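Progress report to the Lougher fund: two-arm cabling cell, Jellside workshop
Period covered: to the end of November
Prepared by Chaltu Wako

1. Summary

The cell is back in regular use after the gripper faults reported last time. Both arms now have new finger sets and the right arm has a new cable run. We are one work package behind plan, on the maintenance manual, and level with plan on everything else. Spending is within budget and we are not asking for any change to the grant.

2. Set-up of the cell

The arms were taken off their old stand and remounted on the steel beam supplied by Cikilmont. The beam is stiffer and leaves the table clear, so the rack can be put down without first parking the arms. Remounting took longer than planned as the first set of bolts was too short, and the replacement set had to come from Fukbridge.

After remounting, Kibet Mwaipopo redid the calibration from scratch. The old values were kept for a day as a check and then thrown out - they were no use with the arms hanging at the new height. The calibration routine now takes 40 minutes, and we run it after any work on the mounts or the wrists.

3. Grippers

Most of the effort this period went into the fingers. The old ones had worn at the tips and let plugs turn in the grip. A plug that has turned even slightly will not enter a port, and the arm would push until the force limit stopped it. We lost a good deal of running time that way in the summer.

The new fingers hold an RJ45 plug well. The fitting procedure is:
Home both arms and isolate the grippers.
Undo the connector at the housing before touching the fingers.
Swap the fingers as a pair, never singly.
Close on the gauge block and check for a gap.
Reconnect, set the grip force, and run the plug test at the rack.

The plug test is done on the small rack with the switch powered and a blue patch lead. The arm brings the plug up to the ports and the operator confirms the angle before insertion is allowed. 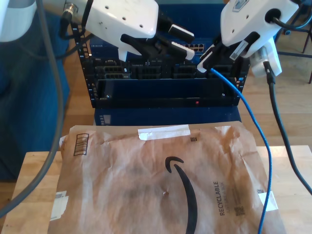
Gilmar Furtado disagrees with part of this and asked for his view to go in the report. He would do the plug test before the grip force is set as well as after, on the grounds that a badly seated finger shows up sooner at low force. He also thinks the fingers should be changed on a fixed count of insertions and that waiting for visible wear is asking for trouble. We have agreed to try both for the next period and compare the fault log.

4. Cable run on the right arm

The cable to the right gripper was pulling at full reach. Benito Nieto rerouted it with a larger loop at the wrist and moved the first clip further up the arm. No dropouts have been logged on that arm since. The left arm has the same clip position as before and will be changed at the next service.

5. Routine care

The weekly check is now one page long and has 11 items. Connectors are checked by hand for tightness, finger tips are wiped, and the screws on the housings are checked against the paint marks. It takes almost 30 minutes when there is nothing to put right. The old sheet ran to several pages and people skipped parts of it.

6. Problems and risks

Spare fingers are the main worry. We hold 2 sets and delivery is slow - if both arms wear at the rate seen in the summer we could run short before spring. Rosângela Lins has asked Cikilmont for a price on a larger batch.

The maintenance manual is late. The sections on the mounts and calibration are written, but the gripper section is on hold until the trial in section 3 is finished.

7. Next period

Reroute the left arm cable.
Finish the finger trial and settle the change interval.
Complete the manual and send a draft to Lougher for comment.
Train a second person at Jellside to do the calibration.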